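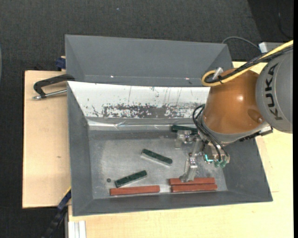
Six bars in the near bin, three dark green and three reddish-brown.

Ticket 2045 – Quarterly fund statement shows wrong return since inception
Opened by: Elsie Gilchrist, Investor Reporting
Assigned to: Hemi Rewi
Product: Travomik statement builder
Priority: High (was Low until a client phoned)

Elsie Gilchrist, 9:12 am
The October statements for the Clolta Smaller Companies Fund give a return since inception of 542% a year. The managers are good. They are not that good. Please fix before Keegan McPhee sees it and puts it in a brochure.

Hemi Rewi, 9:40 am
Reproduced. 542% is the total return over 14 years, and the template prints it with "p.a." stuck on the end. Does it happen on any other fund?

Elsie Gilchrist, 9:55 am
Only Clolta. The Adamczyk Income Fund looks fine, meaning dull.

Hemi Rewi, 11:20 am
Cleared the template cache and reran. Same number. Repointed the field at the annualized column and got a blank, which I suppose is more modest.

Hemi Rewi, 1:05 pm
Found it. Clolta's inception date was wiped when the fund changed custodian. With no date, Travomik can't annualize, so it falls back to the total and keeps the label. No warning in the log.

Bernadette Hennessy, 1:30 pm
Inception date re-entered from the original offer document. How many statements went out?

Elsie Gilchrist, 1:42 pm
32. One client replied asking to double his holding. I have called him.

Hemi Rewi, 3:15 pm
Rerun shows 14.2% p.a. after fees. Corrected statements are in the outbox waiting for Bernadette's sign-off. Raised a separate request with the vendor to print an error when the date is missing.

Bernadette Hennessy, 3:50 pm
Signed off and sent. Leaving this open until the vendor answers.

Status: Pending vendor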